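Best way to sort a pile of snacks for a care box?

Ningsih Chin
Sending a box to my cousin at school in May. Got chips, cookies, little wrapped things, all in one heap on the bed right now, plus a plush toy I want in there too. Big cardboard box is ready. Do I sort by size first or just start packing?? Last time half the chips were dust when she opened it. Limit is 10 pounds.
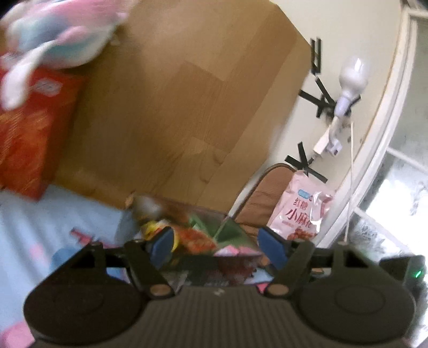 Ji-hoon Seok
Sort first, by how easy it crushes. Hard stuff and anything boxed goes on the bottom, bags of chips last. Don't squeeze the air out of the bags - thats what protects them. Plush on top or down one side, fills the gap better than newspaper. Weigh it before you tape. I mailed one at 8 in the morning, got sent home for being over, had to cut it all open again.

Ustusine
just use a smaller box. mine was way too big, everything slid around

Osman
Agree on the smaller box, or cut the big one down at the corners. Also put chocolate in a zip bag, May can get warm depending where its going. I did 40 small packs in one box once and kept a list taped inside the lid - she liked that more then the snacks I think.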